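Kitchen & Workshop Tips: Buying a Small Robot Arm for the Table
Posted by Sevim Akbulut, Mon 13 March

Short one this week, I have dough rising. Lots of mail after the August piece on shelf brackets, half of it asking about tabletop arms. What to buy, what to spend, what you'll forget to buy. So, my notes from two arms and one return.

Write the jobs down first

Before you look at a single store page. Paper, pen, ten minutes. Mine said: move mugs, pick up a cup that fell over, hand me the coffee scoop, hold one end of a cloth while I fold. Cross off anything with a knife. Cross off anything over the stove. What's left is what you're shopping for, and it's usually lighter work than you thought.

Weigh the heaviest thing on the list. Full, with the coffee in it. Kitchen scale is fine. Then double that number and look for an arm whose rated load is over it at full stretch. Watch that last bit. Sellers like to quote the load with the arm tucked in close.

Measure reach before money

Tape measure from where the base will clamp to the farthest thing you want picked up. My table needed 38 inches corner to corner and the first arm I bought didn't come close. Sent it back. Reltura charged me $38 return shipping too, same number, I remember because I was annoyed.

Measure up as well. Cabinets, lamp cords, a shelf. The elbow goes higher than you expect when the hand is low. Cardboard trick: cut a strip as long as the reach, pin one end where the base goes, swing it round. Anything it hits, the arm hits.

And check the edge of the table for the clamp. Thickness, and whether there's a rail underneath. Ours has a rail. Ten minutes of swearing.

The budget, all of it

The arm is the big line but not the only one. My sheet, second time round:

Arm with basic gripper, Flivholm, open box: $815
Clamp plate, spare gripper pads, longer cables: $140
Set aside for repairs in year one: $100

That's $1,055 and I'd call it the floor for something that does real table work. Leave the repair money alone. I spent mine on a nicer gripper in month two and then a cable went. Typical.

Open box is fine if the seller lets you see it run first. Ask for every joint moved end to end, slowly, with the sound on. Grinding, no. Clicking at one spot only, no. A bit of whine is ok. Get the power supply in the same box, buying one seperately cost me a week of waiting.

Skip for now: second arm, wheeled stand, fancy software plan. Rent or borrow if you're curious. Buy when you've missed it three times.

Practice set-up, stuff you already own

Don't buy a "starter object kit". Brillilel sells one, it's plastic blocks. Your own cupboard is better practise and costs nothing.
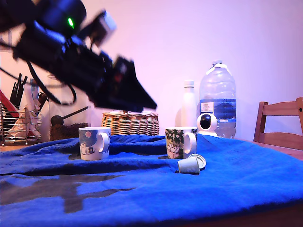 Mugs, a tipped cup and its lid on the blue cloth, with the gripper over the basket.

What I put out and why, quickly:

Mugs. Handles all facing the same way to start. Turn one once that goes well. Use the ones you don't love.

Something small with a lid. Cup on its side, lid off. Small round things tell you more about a gripper than big ones do. If it can't manage a lid, pads are too hard or too slick, so that's where the pad money goes.

A cloth under everything. Softens the landing. Leave it wrinkled for the hard version, pull it flat for the easy one. Plain color, no pattern. Mind though, a loose cloth drags. Pin the corners if it's creeping towards the edge.

Tall things to the back. Water jug, bottles, the jar of coffee beans. If you want them gone completely, even better, but then you never find out how it does in a real kitchen.

Cables

My biggest moan. The ones that came with ours were meant for somebody's desk. Buy longer than you measured, then tie the slack up along the arm with hook and loop straps every hand's width. Leave a loose bend at each joint or you'll pull a plug out at full reach. Check where the loops hang when the arm is low. They will find a jar.

Never zip ties. You will be redoing this.

Plan for power too: own outlet, switch you can reach without leaning past the arm. I use an ordinary power strip with a big rocker switch taped to the table leg. Not through the same strip as the kettle.

Light

Costs next to nothing and gets left off every list. If you plan on running it off a camera, one lamp straight overhead puts the arm's own shadow right on the stuff it's trying to grab. Two cheap lamps, one each side, lower down. Move them before you spend on a better camera. Same thing for you, if you're steering by hand and squinting.

Questions for the seller

Tuncay Gezer at Ertürk, the repair counter, gave me his list and I've pinched most of it.

Can I buy a single joint motor or only the whole arm?
How long for pads to arrive, in days not "soon"?
What happens when the power drops, does it hold or flop?
Does it run without an account?
Who fixes it in year two?

The flop one matters. Ours flops. We keep a folded towel where it lands, and nothing breakable in that spot overnight. Ask before you buy, then try it at the store with the plug out and a hand ready.

If they can't answer the parts question walk away. Doesn't matter how good the price is.

Odds and ends

Wipe the pads with a damp cloth, flour kills the grip. Dry before use.

Write the date on the box lid in marker, warranty people always want it.

Keep the box!! I didn't the first time and had to build one out of two cereal cartons and a drawer liner.

Start slow, lowest speed setting, for the whole first week. Kids and cats out of the room. Hair tied back, sleeves up.

Lefties, clamp it on the right. Sounds backward, try it. Keeps your good hand clear for the switch.

Old mouse pads cut up make decent gripper pads in a pinch. Double sided tape, lasts a few days.

Next time: drawer runners that stick, and what to do with a warped cutting board. Send your fixes in, the candle one was great. Dough's over the top of the bowl, got to go.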